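Standby savings: worth the fuss?

Domwood's July leaflet went through most letterboxes in Livville last month, and it promises that switching things off at the wall will save the average home 40 pounds a year. I would like to see the workings. The leaflet gives none, and the average home in it seems to own two televisions, a fax machine and a great deal of spare time.

So I borrowed a plug-in meter from the library and tried it for 4 weeks. The television on standby barely moved the needle. The old stereo was worse, and the set-top box worse still. My total, if I never slipped up, came to 32 pounds a year - and I slipped up most Tuesdays.

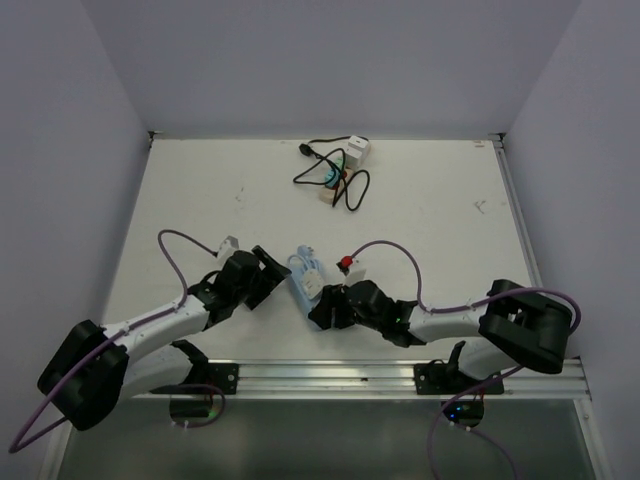
Domwood's other idea is its timer plug, sold in packs of 3, which I can't recommend until somebody tells me what the timer itself uses. I asked by email and got the leaflet again. If you want one switch for the television corner, an ordinary power strip like the light blue one will do, provided it has a switch you can reach without lying on the carpet. Check what you have in the drawer first. Sperling Road readers who have tried the timers are welcome to write in, with meter readings please.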